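Hand-held grippers, padded fingers vs bare: which are you running?

Forum > End effectors > Hand-held and teach tools

kelpie_torque
Original poster

Putting this up before we order the second lot. We've been comparing two sets of hand-held grippers, the Akuvberg and the Stalletti, with the same operators and the same tasks. Parallel fingers on both, fiducial on the side of the housing, camera on top looking down over the body.

We logged 1208 grasps with the Akuvberg and 973 with the Stalletti. The Akuvberg drops fewer small parts. The Stalletti is lighter and people's wrists are happier at the end of a shift. The tracking is close enough that I wouldn't pick on it.

My question is about pads. Black rubber on grey fingers has worked well for us on cardboard and hard plastic, less well on fabric. Is anyone running bare fingers and not regretting it?

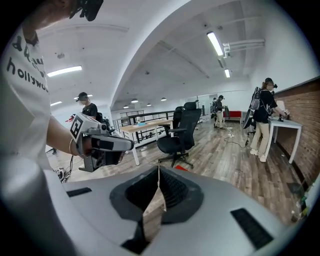

Posted by kelpie_torque | 2022-02-13 | Hand-held and teach tools

Marker side of the housing is showing on the left, and you can see how much of the view the body takes up along the bottom. That second part is my other gripe. I'd like to tilt the camera up a bit, but then I lose the near end of the fingers on close work.

mudguard88

Bare aluminium here for a year, went back to pads. Anything glossy slid out. We tried knurling the tips and it marked the parts, so the customer said no.

On the camera, leave it where it is. Losing the bottom third to the body is annoying to look at but it doesn't hurt anything, you just mask it.

Zixuan Shi

I disagree about masking. If the body is always in the same spot it's a free check that the mount hasn't shifted. We caught a loose bracket that way in July. Crop it out and you'd only find out when the calibration goes off.

mudguard88

Fair, but you can check that on the raw files and still mask for training.

Zixuan Shi

You can. People don't.

saltbush_cnc

How did you do the drop count? 1208 against 973 isn't a level comparison unless the mix of objects was the same. If the Akuvberg got more boxes and the Stalletti got more socks, you've measured socks.

kelpie_torque

Same object list, but the operators chose the order, so no, it's not perfectly balanced. I pulled out the fabric grasps on their own and there were only 198 across both. The Akuvberg is still ahead there but I wouldn't bet the order on it.

saltbush_cnc

Then I'd run fabric again before spending the money. Set the order for them this time.

tinny_mike

Has anyone tried the Khamphan pads? Softer than what comes on the Akuvberg. They grip cloth better but they wear, and we were changing them after up to 5 days of steady use. Colour comes off on white parts as well.

mudguard88

Tried them. Wore out faster than that for us, but we're on rough cartons.

kelpie_torque

Thanks, I'll get a set of the Khamphan for the fabric rerun and keep the standard pads for everything else. Leaving the camera angle alone for now. If anyone has a Dredetti mount with adjustable tilt they want to part with, message me.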